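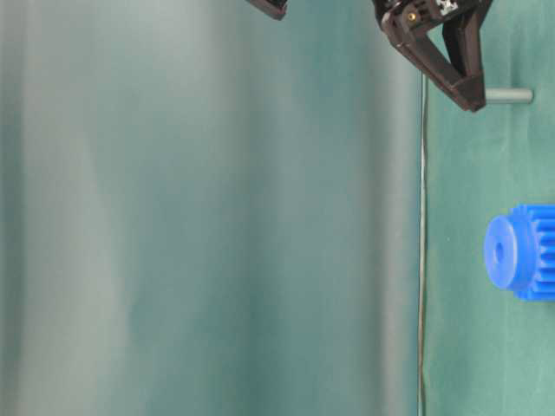

Lasow Manipulation Group – Bench Guide, section 4
Recording the gear task

I wrote this part after Slavica Mujić and I had set the bench up differently for the third time and couldn't compare a thing. So please stick to the order, even if you've done it before (I still read it through myself!).

1. Lay the green cloth over the work surface and pull out the big ridges. Soft creases are fine, the policy has seen plenty of those.

2. Home both arms. The base light should be on before you touch the controls.

3. Put the blue gear down on the cloth and start the Coppens recorder. Check that both the close view and the head view are saving – I once lost a whole May session to a full disk.

4. Bring the right gripper in and close it slowly on the rim of the gear. Keep the left one back for now.
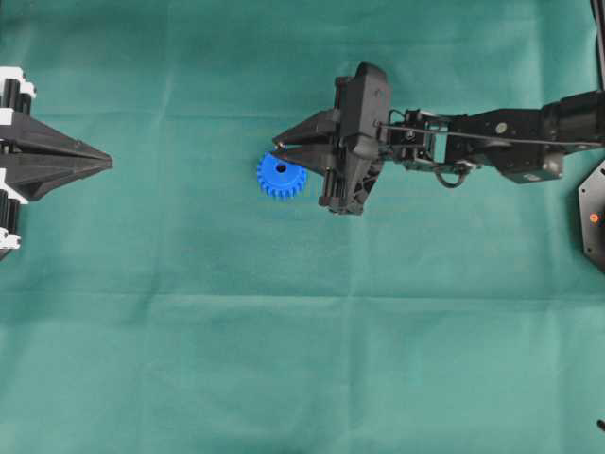

Fig. 4.2 Right gripper at the gear, left gripper held back.

5. Carry on with the task, then press stop and label the run. If the grasp slips, label it "slip" and keep it. We train on those too.

Note: a full set is 400 runs. Our current model, Detholm, was trained on 1675 runs in all, and it picks noticeably better when the slips are left in. Nermina Kolev is writing that result up, so ask her for the numbers.

Caution: keep your hands off the cloth while the arms are powered. After a stop, wait 10 seconds before reaching in.

Once the set is labelled, copy it to the shared drive and carry on to section 5.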